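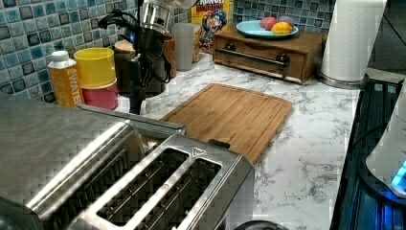

Plindham two-slot toaster: long-term review

I bought the Plindham to replace a four-slot model that took up too much of the counter. It has had daily use since October, mostly for sliced bread at breakfast and a bagel or two later in the day.

The body is brushed stainless steel with rounded sides, and the two slots are long and run parallel. Thin guide wires inside keep the bread upright. A long slice from a bakery loaf fits without trimming, which my old toaster never managed. Thick bagel halves go in, but they're snug.

Browning is even on settings two through four. Above that, the bottom half of the slice gets darker than the top. Frozen bread takes one extra setting. A second round comes out darker than the first, so I turn the dial down a notch.

The steel shows fingerprints. A damp cloth takes most of them off, and I wipe it down after breakfast when I do the counter.

Space matters in this kitchen. The counter already holds a bread box with a fruit plate on top, and the cups and cereal stay out along the tile. I keep the toaster next to the bamboo cutting board, so slicing and toasting happen in the same spot.

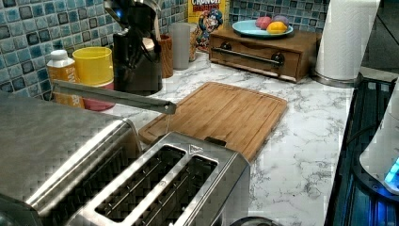
The groove around the board catches a fair amount of crumbs, and the rest land on the marble. The toaster's own crumb tray slides out easily but is shallow. I empty it every week – every two weeks is too long.

The cord is short. Chantelle Potgieter, who has the same model, had to move hers to the other side of the sink to reach an outlet. Measure before you buy.

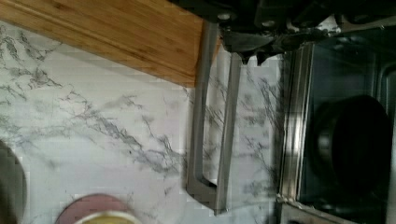
Verdict

I paid 20 dollars more than I had planned to and would buy it again at that price. The long slots are the main reason. Anyone who toasts very dark should try something else, and I'd like a deeper tray on the next version.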